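Miststead Storage and Retail Premises
Shelving and Stockroom Inspection Checklist, with inspector's comments
Site: Clamdale unit, ground floor and rear stockroom
Period covered: September

Scope: fixed and freestanding shelving, access routes, lighting, step equipment, fire points. Racking served by forklift is covered on a separate sheet. Ratings are Pass, Pass with comment, Action, or N/A.

1. Floor fixings and feet
1.1 Base plates seated flat on floor. Pass.
1.2 Floor anchors present where the height-to-depth ratio calls for them. Action.
Comment: Two anchors missing on the rear stockroom run, bay 6. The holes are drilled and clean. Fit matching anchors, tighten to the installer's figure and initial the log.
1.3 Shims, where used, are steel and fully under the plate. Pass with comment.
Comment: One folded cardboard shim removed from bay 9 during the visit. The unit stands level without it.

2. Uprights and bracing
2.1 Uprights plumb in both directions. Pass.
2.2 No dents, creases or torn slots. Pass with comment.
Comment: Shallow dent on the aisle side of bay 4, low down, within tolerance. Mark with tape and check again next visit.
2.3 Back bracing fitted and tight. Pass.
2.4 No mixed parts from different makers. Action.
Comment: Nullau brackets found on Bogdan uprights in the rear stockroom. They engage, but there is some play under hand load. Unload the shelf, take the brackets off and replace with the correct type. Do not bend the hooks to make them fit.

3. Shelves and loads
3.1 Load notice posted and readable from the aisle. Action.
Comment: Notice present on the ground floor, absent in the stockroom. The old one gives a limit of 78 kg per shelf and matches the installer's paperwork, so it can be reprinted unchanged.
3.2 Heavy stock at or below waist height. Pass with comment.
Comment: Mostly followed. Boxed paper was on a top shelf at the far end and was moved down by staff on request.
3.3 Shelf clips all present and fully home. Pass.
3.4 No visible sag when loaded. Pass.
3.5 No stock projecting past the shelf edge into the aisle. Pass.

4. Aisles and access
4.1 Main aisle clear for its full width. Pass.
Comment: Narrowest point measured at 103 cm – acceptable for this layout.
4.2 Nothing stored in front of the electrical panel. Action.
Comment: Flattened cartons stacked against the panel door. Cleared at the time, but the same item was raised on the previous sheet. Mark the floor area and add it to the closing routine.
4.3 Floor free of trailing cables, strapping and loose wrap. Pass.
4.4 Lighting adequate at shelf face. Pass with comment.
Comment: One tube flickering over the rear door. Replace.

5. Step equipment
5.1 Steps tagged and in date. Pass.
5.2 Rubber feet present on all legs. Action.
Comment: One foot missing on the three-tread step. Withdrawn from use and tagged.
5.3 Steps stored so that they cannot fall. Pass.

6. Fire points
6.1 Extinguishers on brackets, pins and seals intact. Pass.
6.2 Exit signs lit. Pass.
6.3 Clearance below sprinkler heads. N/A, none fitted.

Photographs 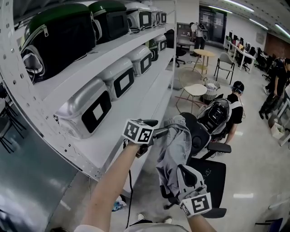
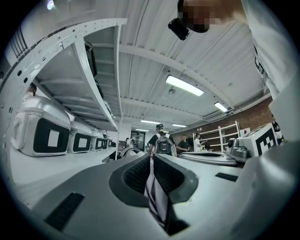
First photograph: white perforated upright and shelves of storage cases. Second photograph: gray-and-white fabric strap, with a person in a white shirt at upper right.

Close-out: items 1.2, 2.4 and 3.1 before the stockroom bays are restocked. Item 4.2 at once. Item 5.2 on delivery of the spare foot, or scrap the step. Return the signed sheet to the Miststead office.

Related checklists
Forklift-served racking, monthly
Step and ladder register
Stockroom lighting check
Loading door and dock plate

This site uses cookies to remember your settings and count visits. Accept all | Manage choices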